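Search this site
Search for: Go

Materials for Everyday Use - Week 8 Handout
Absorption: why some things soak and some things shed

Last week we finished with surface tension, and I promised that it would start paying off quickly. It does! Almost everything this week comes down to one contest: does a liquid stick to itself more strongly than it sticks to the solid it is touching? Once you have that question in your head you will start seeing it in the kitchen, in the laundry, on your raincoat and in the garden.

Two words to get comfortable with first. Cohesion is the pull of liquid molecules on each other. Adhesion is the pull between the liquid and a surface. Where adhesion wins, the drop flattens and spreads (we say it "wets" the surface). Where cohesion wins, the drop stays round and rolls. The angle the edge of the drop makes with the surface is the contact angle. Under 90 degrees is wetting, over 90 is shedding, and a freshly waxed car hood is a lovely place to look for the second kind.

Paper is a mat of plant fibers, and plant fibers love water. Leave a sheet of newsprint in a saucer and the water climbs it against gravity, because the gaps between fibers act like very thin tubes. That climbing is capillary action. The thinner the tube, the higher the liquid can go, though it also moves more slowly - a trade-off we'll come back to. To make paper hold a drink you have to block those gaps, usually with a thin plastic or wax layer on the side that meets the liquid.
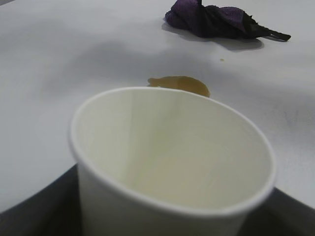
2. Fabrics and pile

Textiles are where this gets really fun, because you have two sizes of gap at work at once. There are tiny spaces inside each yarn, between the fibers, and then much bigger spaces between one yarn and the next. The small ones pull hard. The big ones hold more.

Cotton fibers take water into themselves and swell. Polyester fibers barely take in any, yet a polyester cloth can still be a terrific towel if the fibers are split very fine, since all the water sits between them. So "absorbent fiber" and "absorbent cloth" are separate ideas, and please keep them separate on the quiz!

Pile adds one more thing: surface area. Loops or cut ends standing up from a backing reach into a puddle and give the water lots of places to grab.
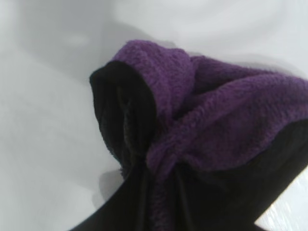 The direction of wicking matters too. A cloth with a coarse face and a fine back will tend to move sweat from the coarse side to the fine side, which is how many running shirts are built. Flip the shirt inside out and it feels clammy. Try it if you own one.

3. Wednesday lab

We meet in the Tawfik room as usual. Bring your notebook and one old cloth from home, any kind, clean and free of fabric softener (softener coats the fibers and will ruin your numbers).

- Cut a strip 18 cm long and mark it every centimeter in pencil.
- Hang it so the bottom mark just touches the dyed water.
- Record the height of the wet line once a minute for 8 minutes.
- Plot height against time, then height against the square root of time.

The second plot should come out close to a straight line at first, and I get excited about this every single year. A scrap of dishcloth and a kitchen timer, and there is a real physical law sitting on your graph paper.

For the weighing part, work in grams and write down every reading. Last term's best cloth weighed 315 g wrung out and 621 g dripping, so it held close to its own starting weight again in water. Can you beat it?

4. Reading

Cinness reader, the chapter on porous solids. Skip the boxed math unless you enjoy it. The Stestness tables at the back list contact angles for common plastics and you'll want them for problem 3. Graph templates are in the Ovideck folder.

5. Problems to hand in

1. Why does a wet paper towel pick up a small spill faster than a bone-dry one?
2. Sketch a drop on glass and a drop on wax, and mark the contact angle on each.
3. Choose two plastics from the tables. Which would you line a cup with, and why?

Shares: 18
Comments: 8

Related handouts
Surface tension and soap films
How sponges are made
Waxes, oils and waterproof coats
Drying: where does the water go?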